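Setting up a shared two-arm cell: working rules for sorting tasks

This page covers the checks we follow before, during and after a run on a bench cell with two small arms sharing one floor. It was written for the Wonura bay, where the cells are used mostly for pick-and-place and sorting work, but it applies to any bench cell of the same layout. It assumes you have already done the site induction and can find the emergency stop without looking for it.

Before power-on

Check the mounting first. Each arm bolts to a plate, and each plate bolts to the front rail. Put a hand on the base and try to rock it. If there is any movement, tighten the plate bolts in a cross pattern and try again. Don't tighten the base bolts to cure a loose plate.

Look at the cables next. Move each arm by hand through its full range with the motors off and watch what the cable does at the elbow and wrist. A loop that hangs clear in the rest position can catch on the base when the arm folds. Leave enough slack for the full reach and no more, and tie it at two points on the upper link.

Keep the vent panel under the rail clear. Manuals, coffee and spare bricks all end up there. Boards and wiring along the front edge shouldn't be touched while the cell is powered, and tools don't get rested on the rail.

Wipe the floor of the cell. Small specks do no harm to the arms, but they show up on a plain surface and can confuse a vision system that has been tuned tightly.

Dividing the floor

Two arms on one floor need a written rule about who goes where. Ours is simple. Each arm owns the containers on its own side. The middle of the floor is shared, and only one arm may be below the clearance height in the shared area at any time. The clearance height in our cells is 80 mm, measured from the floor to the fingertips.

Write the zones into the controller as limits. A strip of tape on the bench is useful for people but does nothing to stop an arm. If the task needs an arm to reach across the centre, set up a handover point and make the other arm wait at rest until the crossing arm has cleared it.

Containers go at the back in a row with their rims clear of each other. Loose parts go in the middle where both arms can reach. Mixed colours and mixed orientations are fine, and a part leaning on another is a fair test.
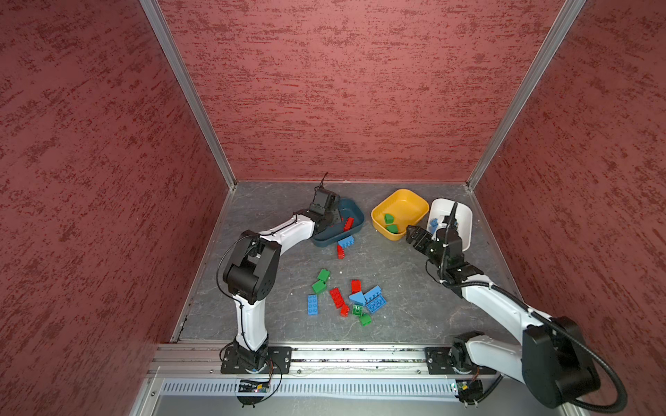
Brick sorting with the left gripper over the blue tray, the right one between the yellow and white bins, and the unsorted pile between the arms.

Check for strays before you call a run finished. A part resting on a rim or standing against the outside of a tray is counted as unsorted, whatever colour it is. Niamh Nic Aodha's scoring sheet has a separate column for these. Use it, and don't nudge the part in by hand afterwards.

During the run

Stay at the bench. One person runs the cell and keeps a hand near the stop. A second person may watch but doesn't reach in.

Start at reduced speed for the first 6 picks, then go to working speed if both arms have kept to their zones. Go back to reduced speed after any change to the containers, the grippers or the zone limits.

If a part gets jammed, or ends up somewhere neither arm can pick it:

1. Pause the program and wait for both arms to stop.
2. Press the stop. A paused arm is still powered and can move.
3. Clear the part by hand.
4. Check that both grippers are empty.
5. Release the stop, send both arms to rest, and resume at reduced speed.

Don't swap steps 1 and 2 unless there is a risk to a person or to the equipment. In that case press the stop straight away and sort out the program later.

After the run

Send both arms to rest before cutting power. Some arms sag when the motors go off, and a container underneath will take the load.

Log the run number, the program version, the number of stops and the reason for each. Run 782 had no reasons filled in and had to be repeated in full. Logs are kept for 16 months on the Steltasix drive.

Report loose bolts, worn cable covers and cracked fingertips to Éabha McGrath the same day. Tag the cell out until she has signed it off. Spare fingertips are in the top drawer of the Costello cabinet, labelled by arm.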